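Samstead Cricket Club Names Oda Rønning as Bowling Coach
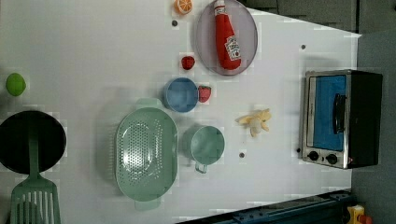 What will Oda Rønning do at the club?
She will run the seam bowling program for the senior and under-17 squads, starting in May.

SAMSTEAD — Samstead Cricket Club has appointed former fast bowler Oda Rønning as its bowling coach on a contract covering the next 2 seasons. She joins from Plurthorpe, where she played as an opening bowler before moving into coaching.

Rønning took 934 wickets in club cricket, most of them with the new ball. Her first job at Samstead will be to set workloads for the senior seamers, two of whom missed the end of last season with back injuries.

"The bowlers here have pace, but they have been bowling too short early on," Rønning said. "We will spend the preseason on length. I also want the younger players to learn how to bowl a second spell when they are tired."

Samstead finished sixth in the league last year. The side lost four matches after taking early wickets, and opponents often scored freely in the last ten overs.

The club will hold an open bowling trial at the Strand ground before the first match. There are 40 places, open to players age 15 and over. Bowlers should bring their own spikes — balls will be supplied.

Samstead opens its season at home to Wirnomeck. The Strand ground holds 2000 people, and gates open at 10 a.m. Season tickets are on sale now at the club office.

Media contact: Press Office, Samstead Cricket Club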